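December, evening

Fourth week of the standing readings. Method unchanged: cuff on the left arm, lie flat before getting up, take the lying figure, stand, take one reading straight away and another after a short wait. All three go in the notebook before tea or breakfast. The Gellar monitor stores them as well but its clock has never held the right time since the batteries were changed, so I go by the notebook.

The lying figure this morning was close to my usual. The first standing figure was lower by more than I would like, and the second had mostly come back. No greying of vision. Slight lightness in the head at the foot of the stairs, gone by the time I reached the kitchen. That pattern has now held for most of the month: a dip on first standing, recovery soon after, worse before breakfast than at any other time. After lunch there is a smaller dip, more so if lunch was large. I have moved the bigger meal to the evening as a trial, but the evening readings are too few to compare yet.

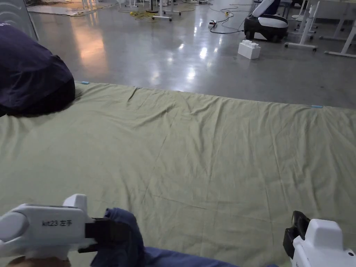 The nurse at Nomham went through the notebook with me at the last appointment. She was more interested in the timing than in the lowest number. Her points, copied from the back page: sit on the edge of the bed before standing, work the ankles up and down while sitting, do not stand straight from a hot bath, drink earlier in the day. She also asked for every tablet to be listed with the hour it is taken, including the one for the bladder, which I had left off. The list goes to the pharmacist, who will decide whether the evening tablet should move. I am not to shift anything myself in the meantime.

Fluid: the measuring jug has been more use than guessing by mugs. I had believed I was drinking plenty. Written down, it was poor before noon and then nearly everything after four, which also explains the night trips. Now a full glass goes by the bed and is finished before I stand up. Night trips are down to 2 on most nights. I keep the landing light on regardless. 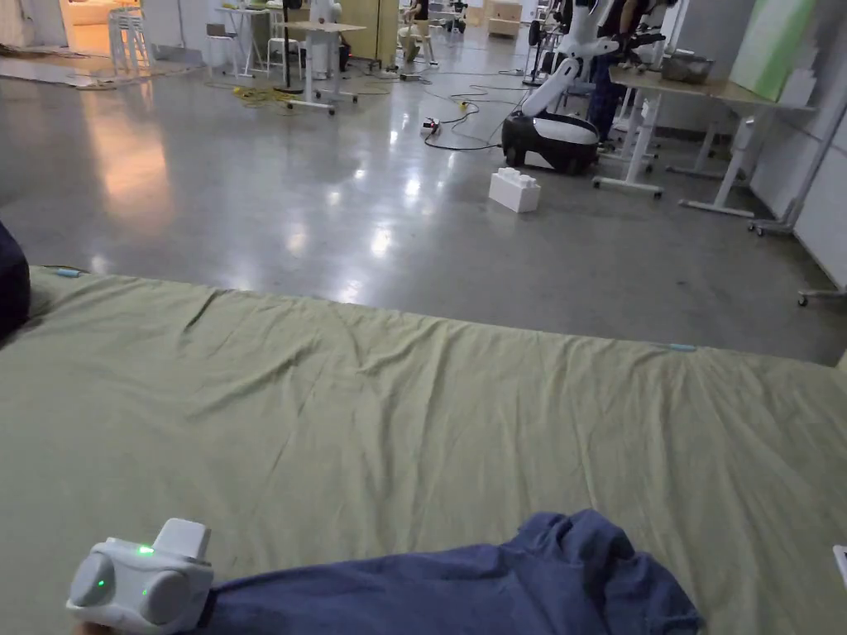

Sage-green sheet, with the navy cloth at the bottom.

Stockings: tried the Erarance pair again, below the knee, moderate grip. They go on easily if the heel is turned out first and are hopeless if it isn't. Worn from breakfast to mid-afternoon. The top band leaves a mark on the right calf and none on the left, so either the right leg swells more or I am pulling that one up too far. Will measure both calves morning and evening and write it down. The standing dip with stockings on looks smaller, but I only have 2 proper comparisons and one of those followed a salty supper. No conclusion.

Walking: 2,541 steps by the counter, against the 3,000 I set myself. Rain from late morning. The route out to Quintero and back would have made up the difference but the pavement on the slope is bad when wet and I was not prepared to do it for the sake of a number. Did the heel raises at the worktop instead, holding on with both hands, and the sit-to-stands from the dining chair. The last few were slow. Thighs ache a little tonight, calves do not. 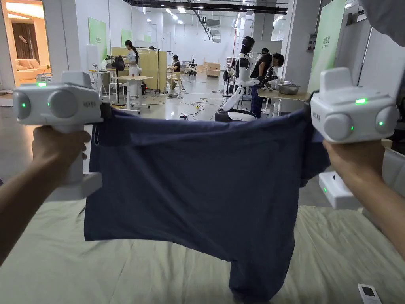
Navy T-shirt stretched out over the bed with the cream sheet.

Before-bed reading taken after ten minutes lying down. Lying figure slightly higher than the morning one, standing figure nearly level with it. No symptoms.

Tomorrow: calf measurements, lunch kept small, ring the pharmacy about the list. Buy batteries for the Gellar and set the clock again.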